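Edge banding on pale laminate shelf keeps lifting

mdolan_67
I have a set of shelves in pale wood-effect laminate, bought as flat pack under the Zurkero name. The iron-on edging has lifted at the front of one shelf, 29 mm from the corner inwards. I have re-ironed it twice. It holds for a few days and then comes up again. Is the glue spent, or am I using too little heat?

jarrah_w
Spent, most likely. Hot-melt will take one reheat, sometimes two. Peel the strip, scrape the board edge back to clean chipboard and fit new banding. Cotton setting, no steam, 5 seconds a pass, then press with a block until cool.

M. Hoarau
I disagree about the scraping. A cabinet scraper on chipboard pulls out crumbs and leaves you a worse surface than the old glue did. Warm the residue, wipe it off with a rag, then one light pass with 120 grit on a flat block.

mdolan_67
Thanks both. I will take the shelf out and do it on the bench. The grain on the top face is fine and straight, so any sanding slip on the arris is going to show.

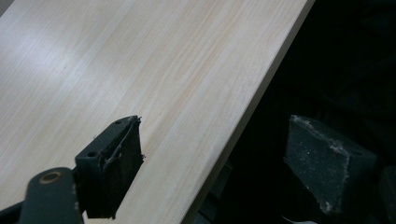

Second question, then. The replacement roll I have is Curkura, 22 mm wide on an 18 mm board. Do I trim with the grain of the strip or against it? Last time I used a chisel and it ran off into the face.

Thanakorn K
Neither, use a double-sided trimmer. They cost little and cut both overhangs in one pass. If you must use a chisel, keep the flat side down on the laminate and take the overhang off in 3 or more thin cuts.

jarrah_w
Double-sided trimmers chip melamine banding at the ends. A fine file held at a slight angle, pushed towards the board and never pulled back, is slower and safer.

Thanakorn K
Only if the blades are blunt. Mine has done a full kitchen.

M. Hoarau
File for one shelf, trimmer for a kitchen. Check the colour match in daylight before you cut anything off the roll. Pale oak and pale ash look the same under a warm lamp.

mdolan_67
Going with the file. The roll is marked ash and the shelf label says "light wood", so I will hold them together at the window first.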